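Clerkar Clothing Room: Progress Report to the Fadinetti Fund
November
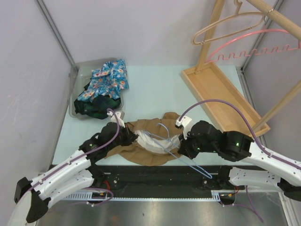

Brown garment with white inner section and a light blue hanger, at the hanging table.

Dear Ornella,

I've been looking forward to writing this one! When we sent you our spring report we had a storeroom full of bags and a sorting plan that mostly lived on sticky notes. Since then the clothing room has opened its doors, the rails are up along both long walls, and people are coming in to choose coats for themselves instead of being handed a bag at the front desk. That change was the heart of what we asked you to fund, and it has made a bigger difference to the feel of the place than I expected.

Clothes on the rails

We have put 179 garments on hangers since the room opened. Coats and jackets were the first priority with the cold weather coming, then sweaters, then everything else. Anything with a lining gets opened out on the table before it goes on a hanger, and this is the step that has taught us the most. A bunched lining makes a perfectly good jacket look worn out, and visitors pass right over it. Give it a minute on the table, smooth the lining down, get both shoulders seated properly, and the same jacket is gone by lunchtime.

The hangers themselves were a small saga. The first lot we bought from Yammine were wide molded ones, lovely for heavy coats but far too broad for the children's sizes, where they poked out the sleeves and left bumps. We now keep the slim ones for lighter and smaller pieces and save the wide ones for the winter rail. It sounds like a tiny thing, and it did eat up a whole afternoon of swapping, but the rails look so much better for it and we fit more on each one.

Space and furniture

The hanging table is set at standing height, which everyone's back is grateful for. We chose a pale top on purpose, so dark lint and loose threads show up and get wiped away before the next piece goes down. I would happily have a second one. At busy times folding and hanging compete for the same surface, and folding usually loses.

The shelving from Fleltov came later than promised, which pushed the shoe section back by 6 weeks. It is in now and loaded, with adult sizes at the bottom and children's at a height where children can see them (they love this). One shelf bracket was bent in delivery and has been replaced free of charge.

Opening hours

We started with mornings only. Visitors who work early shifts told us very quickly that this was no use to them, so we added an evening session that begins at 5:30. It is already the busier of the two! On our fullest evening 30 people came through, and the line at the mirror went back to the door. A second mirror is on the list below.

What hasn't gone so well

Donated clothes still arrive faster than we can check them. We have a backlog of bags in the hallway closet and I don't love how it looks when you walk past. Summer things are the worst of it, because there's no point hanging them now and we don't have proper boxes to store them in. Labels have been a nuisance as well. The paper size tags curl and fall off after a few days of handling, and we are going to try the clip-on kind.

Spending

We are within budget on furniture and slightly over on hangers, for the reason given above. The printing line is almost untouched, and with your agreement we would like to move part of it across to storage boxes and the second mirror. The full breakdown is in the spreadsheet Imad sent with this report.

Before the next report

Clear the hallway closet and get summer clothing boxed by size.
Fit the second mirror near the coat rail.
Switch all rails to clip-on size tags.
Hold 8 evening sessions, with one of them set aside for school coats and uniforms.
Price a second table, the same height as the first.

I'd really love for you to come and see the room while the winter rail is full. Evenings are the best time, any time after 5:30, and if you can stay until closing you'll catch us resetting the rails for the next morning. Imad Chidiac is the person to ring about parking, as the side gate is locked once the office shuts.

With warm thanks from all of us at Clerkar

Copy to: Ornella Lo Presti, Fadinetti Fund; Imad Chidiac, Clerkar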